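Small habits that keep my narrow kitchen livable

My kitchen is basically a hallway with a counter in it. When we moved to the Vedura building I measured it and then measured it again, hoping I'd read the tape wrong the first time. I hadn't. So most of what follows is about working in a tight space, plus a few cleaning things people keep emailing me about. Grab a coffee! 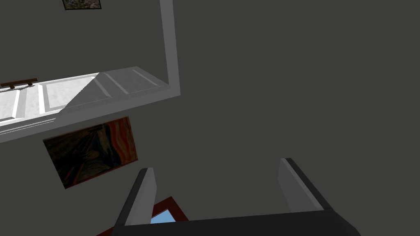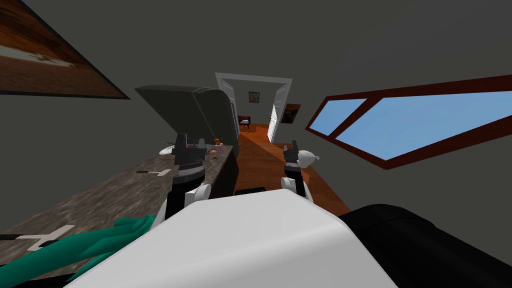
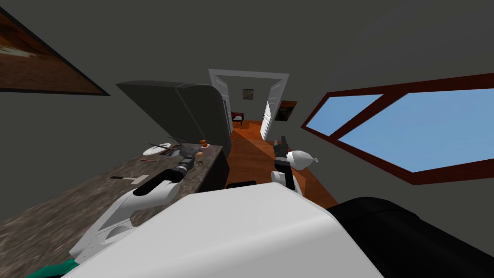
Counters first. If yours are stone, please stop using vinegar on them. I did it for years in my old place and couldn't figure out why the spot by the sink had gone dull. A few drops of dish soap in a bowl of warm water, a soft cloth, then a dry cloth right after. The drying matters more than the soap (hard water leaves those chalky rings, and then you scrub at them, and then you're annoyed all evening). For an oil stain I mix baking soda and water into a paste, spread it on, cover it with plastic wrap and leave it overnight. Sometimes it takes two rounds. Try it in a corner first.

How do you know if your stone needs sealing? Drip a little water on it and go do something else for ten minutes. If it leaves a dark patch, it's time. I do mine every September, mostly so I remember.

Now, doors. The one between my kitchen and the laundry closet has those recessed panels with molding, and the grooves collect a kind of greasy gray fuzz that a cloth just pushes around. What works is an old soft toothbrush, dry, from the top down, and then a barely damp microfiber wrapped around a butter knife for the corners. If you've got white paint, skip the magic sponges, they'll take the shine right off and leave you with blotches. Ask me how I know.

Sticking doors are usually a hinge problem. Tighten the top hinge screws before you go anywhere near a plane or sandpaper. If a screw just spins, pull it out, pack the hole with a couple of toothpicks and wood glue, snap them flush, let it dry and put the screw back in. My neighbor Phúc Dương taught me that one and I've since used it on three cabinets and a mailbox.

Things I keep off the counter: the toaster, the mail, anything that came free with something else. The knife block went too - I put a magnetic strip on the wall and got back enough room to roll out dough. Dough! In my kitchen! I also tape a strip of painter's tape inside each cabinet door and write down what's supposed to live in there. It looks a bit silly but everybody in the house now puts the colander back in the same place.

Dark walls, since a reader named Tarık Sarıgül asked. Yes, they show every splatter, and yes, flat paint is a pain to wipe. Blot, don't rub, or you'll get shiny patches. Keep a small jar of the leftover paint, with the color name on the lid, and dab over anything that won't come off with a little foam brush.

Last thing, the floor. I sweep it on Friday and whenever I can feel crumbs through my socks. A rubber broom is great for pet hair along the baseboards, and it rinses clean in the tub. Next time I'll get into the drain, which has been gurgling at me since breakfast.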